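Workshop > Reviews > Hand tools

Hiken ratcheting hex driver, two months on

I have a drawer of hex keys, and I've stopped opening it. The Hiken driver came from Rivadeneira back in January, at $179 for the full set, and I've used it nearly every day since then. I love this thing!

What sold me first was the ratchet. It's so fine that you can work with a tiny swing of the wrist, and the click is quiet and crisp (my old Tratness sounded like a bicycle freewheel). The handle is fat enough to push down on without digging into your palm, and the bits seat with no wobble at all. I kept turning brackets around and refitting them just for the pleasure of it.
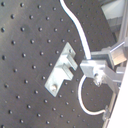
My shop neighbor borrowed it for a Wednesday afternoon and told me the direction collar was too stiff, and that she'd take the Dresel for anything small. Fair enough. The collar is stiff. Mine loosened up after a couple of weeks, and now I can flip it with my thumb, but with cold hands it was a pain at first. The Dresel is lighter too, though I find it twists in my grip when a bolt is really tight.

The ball-end bits deserve a mention of their own. They go in at a good steep angle, so you can reach past a flange or start a screw in an awkward corner, and then you swap to the straight bit for the final turn. I haven't rounded off a single socket head yet, and I'm not gentle. 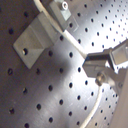
Does the 2 mm bit hold up, though? Mine twisted in the first week and I went back to a plain key for the little ones.

Mine's still straight, but I only use it for set screws and I go easy. Rivadeneira sells the bits singly, so I'd order a spare of that size with the set. The case could be better as well: the lid pops open if you carry it by the wrong end. I'd still buy it again tomorrow.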